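Cell 4 walkthrough – insertion station, Yazzie line
Filled in by: Paloma Tran. Copy to Jalen Ridgeway, Cletus Strickland
Start 7:40 am, May round

1. E-stop, cell side – OK. Pressed, reset, pressed again.
2. E-stop, pendant – OK but label is peeling. Cletus to reprint.
3. Gate interlock – OK. Latch stiff, same as last round.
4. Floor markings – FAIL. Tape gone by the gate, 200 mm of it. Redo before next shift.
5. Teach mode speed limit – OK. Set under the 250 mm/s max, checked on pendant.
6. Gripper bolts – OK by hand and eye. Nobody marked them with paint pen after the last pad change, please do.
7. Finger pads – OK. Replace at 1000 cycles or when the texture goes smooth, whichever is first. Counter reads 293.
8. Part grip – see below. Both pads on the part, hold it by the wide end, keep the slim end clear for the socket.

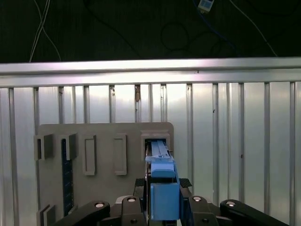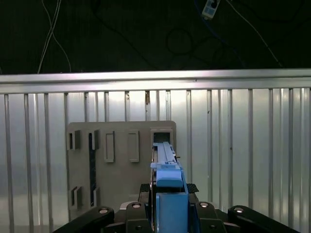

Light blue part at the square socket, gray board.

9. Approach – slow for the last 15 mm. If it binds, stop and back out. Do NOT raise the force limit to get it in, Marcus has asked for this twice allready.
10. Mounting board – OK. Pushed on all corners, no movement.
11. Hanging cables – COMMENT. Loose ones over the rail need tying back. Arm doesn't reach them in the current program but someone will change the program.
12. Wall panels – clean. Small brown mark under the rail, looks like rust, keep an eye on it.
13. Lockout kit – one padlock missing. Abelardo thinks it went to Levinberg with the spare cart.
14. Sign-in sheet – two people in cell, one name on sheet. Everybody signs, even for a minute.

Open: 2, 4, 6, 11, 13, 14. Item 4 holds the cell, rest can run. Jalen to recheck tape adn initial here before start up.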